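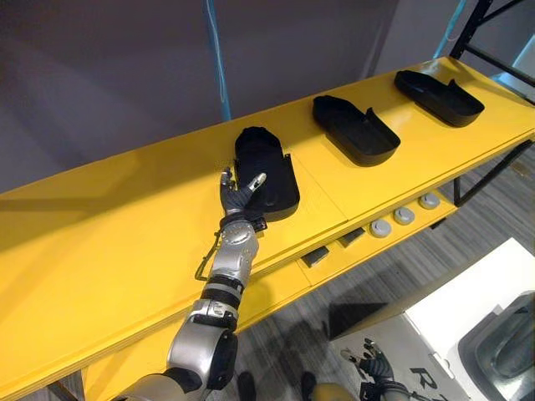 A reader wrote in last week asking whether shoe trays are really just for shoes, and said hers had been holding seed packets since March and she felt a little guilty about it. Please don't feel guilty! Mine have held worse. Her email is what finally got me to sit down and put all the tray questions on one page, so if you sent me one and I never answered, I'm sorry, and look for it down here.

What exactly is a shoe tray?

It's a dark plastic shell shaped sort of like the outline of a shoe, rounded at the toe, with raised sides and a tall notched part at the heel. The inside is open, so whatever you put in there stays put. I sell them under the name Fang, which I picked years ago for the little notch at the back and now can't change because it's printed on all the boxes.

Do I need two of them for a pair?

Depends how you live. I keep one shoe per tray for the good pairs and shove both flip-flops into a single tray all summer long. If you're ordering for a closet where people will see them, get two per pair, it looks calmer. If it's for a mudroom, get whatever fits the floor.

Will my size fit?

Most everyday shoes do fine. High-tops are okay too (the top of the shoe just sticks out, no harm done). Big winter boots are the ones I get complaints about. They'll stand in the tray but they lean, and my cousin's leaned right into the dog's water. For boots I'd use the flat kind of tray with a lip, and I don't make that, so you'll have to shop around.

Which way should they face?

Oh boy, I get this one a lot. I line mine up evenly along the table with a bit of space between them, toes pointing away from me, because I grab shoes by the heel. My sister turns hers the other way and says I'm wrong. Slightly angled is good on a narrow shelf. If you angle one, angle the whole row or it'll bug you every time you walk by.

How much does one weigh, and what does it cost to ship?

One tray is 220 grams without the box. Shipping is worked out at checkout, and orders of 20 or more trays go out free anywhere I ship. Please put your apartment number in! I can't tell you how many boxes have come home to me.

Why are they matte? Could you do a shiny one? 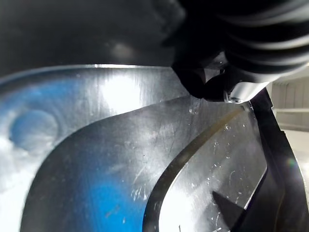

I tried shiny once, with a small batch that a shop in Flarkent did for me, and I didn't love living with it. Fingerprints, dust, the little arcs you get from wiping in a circle, all of it right there in front of you. Look at how much that dark curved panel picks up, with the white glare running across the top of it and the round blue reflection over on the left. It's pretty on something big and smooth! On a thing you drop sneakers into every night, it's a chore. So matte it is, and I've stopped taking requests for gloss, though I still have a few of the Flarkent ones in a closet if somebody has their heart set on it.

How do I clean them?

Warm water, dish soap, a soft brush for the heel notch. Let them dry upside down. I skip the dishwasher. One customer swears hers go on the top rack every Sunday and come out fine, and good for her, but I'm not going to promise you that. For dried mud, wait until it's totally dry and knock it out over the trash first. If you rinse it wet you'll be chasing grit around the sink for ten minutes.

White marks along the rim are usually soap that didn't rinse off. Go over them with a damp cloth and a drop of vinegar. Scuffs are different. They soften a bit if you rub them with a dry cloth, 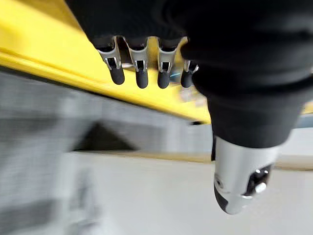 but a deep one is there for good, and sandpaper makes it worse (I've ruined two trays proving this to myself). Put that side against the wall and get on with your day.

Do they stack?

Loosely. They sit inside each other up to the heel and then they stop. I wouldn't carry a tall stack down the stairs. Four or five is my limit, and I've got long arms.

What else do people use them for?

Seeds, obviously. Also charging cords, dog leashes, paintbrushes, clothespins, and once a whole collection of keys to a house the family had already sold. A preschool near Grosham uses them for indoor slippers, with a name sticker in each one, and I thought that was the sweetest thing. The sticker goes inside the heel, by the way. On the outside it peels.

My tray rocks on the table. Is it defective?

Try it on another surface first. My own work table is yellow and made out of panels, and anything I set across a seam makes me suspicious of it. If the tray rocks everywhere you put it, email me and I'll swap it. Don't mail it back before we've talked, please.

Can I pick up in person?

Yes, at the Plullorley shop, the side door at 791, afternoons only. Ring twice, because the first ring mostly just wakes up the dog. Bring your order number if you can find it, and if you can't, your last name and what color box you're hoping for will do.

Do you take returns?

For 70 days, used or unused. Give them a rinse first.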